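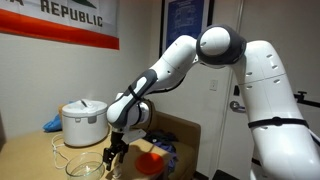 The arm over the table, with the rice cooker behind it.

The owner of the arm works on it in the evenings, in a shared house in Esmont. The project is called Pedov, after a village in a story the builder read as a kid, and it has one goal: to help get a simple dinner ready.

"I bought the arm secondhand from a shop in Duggan that was closing its test lab," the builder says. "It came with no gripper and no manual. The first month went to wiring."

Some of that wiring still runs along the outside, tied down with straps. "A cable that's too tight will pull out when the wrist turns. Too loose and it catches on things. I've redone that loop by the wrist 11 times."

The control software is Astorberg, a hobby package the builder has patched by hand. Each task is broken into short moves, and each move is tried 100 times before the next one is added. Picking up a bowl took most of June.

"Clear glass is hard," the builder says. "The camera sees the table through it. I ended up teaching it to look for the rim – that helped more than anything I bought."

Rice cookers bring their own trouble. The lid latch needs a firm push in one spot, and the whole pot slides if the push comes in at an angle. For now a person opens it.

Housemates have rules about the arm. It runs at low speed, someone stays within reach of the stop button, and the table has to be free by seven.

Asked what comes next, the builder mentions new fingertips with softer pads. "The ones I printed last wear smooth after 1000 grips or so. I have five more designs to try, and then I want to go back to the bowl."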